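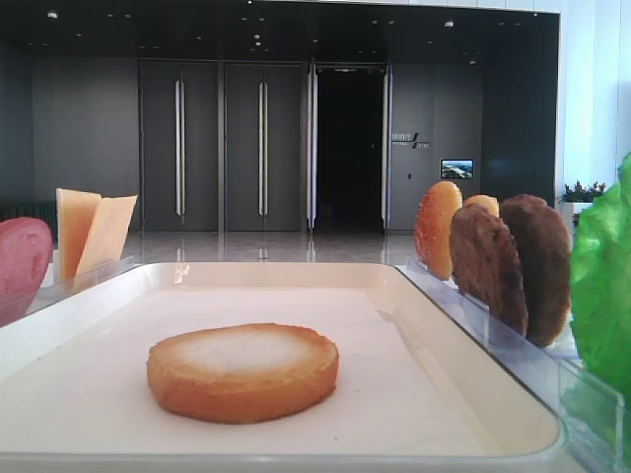

Kapitel 5: Wenn Staaten über Gefangene verhandeln

Als ich anfing, mich mit konsularischem Schutz zu beschäftigen, dachte ich ehrlich gesagt an verlorene Pässe und genervte Urlauber am Schalter. Dann bekam ich in einem Seminar die Akte Lehtinen auf den Tisch, 56 Seiten, und las sie in einer Nacht durch (empfehle ich niemandem vor einer Prüfung!).

Reijo Lehtinen war Techniker bei der Firma Womis und wurde im Juli bei der Ausreise festgenommen. Im Koffer lag ein Messgerät, für das ihm eine Genehmigung fehlte. Erst nach 18 Tagen durfte jemand von der Botschaft zu ihm. Und da sind wir schon mitten im Thema, denn Artikel 36 des Wiener Übereinkommens über konsularische Beziehungen verlangt, dass ein Festgenommener über sein Recht auf Kontakt unverzüglich belehrt wird. Was heißt unverzüglich? Darüber kann man sich herrlich streiten, und das werden wir in Abschnitt 5.2 auch tun.
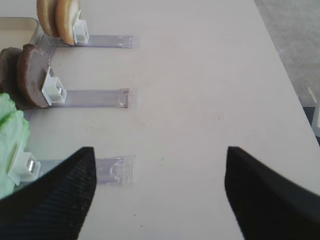 Abb. 5.1: Kekse in weißen Halteklammern, Tischfläche von oben

Mich hat an dem Fall vor allem die Reihenfolge gepackt. Zuerst kam das Urteil, und erst danach wurde über einen Austausch geredet, leise und über einen dritten Staat. Meine Kollegin Brunner hält das für den Normalfall: Vor dem Urteil gibt es nichts zu begnadigen, also wartet man. Ich bin da skeptischer, weil sich in dieser Wartezeit der Preis verschiebt – meistens nach oben.

Legt euch für dieses Kapitel bitte den Text des Übereinkommens daneben, ihr werdet ständig blättern. Folgende Begriffe solltet ihr am Ende sicher auseinanderhalten können:

Auslieferung
Überstellung
Begnadigung
Austausch

Die beiden ersten werden sogar in guten Zeitungen gern verwechselt. Fangen wir deshalb mit der Auslieferung an.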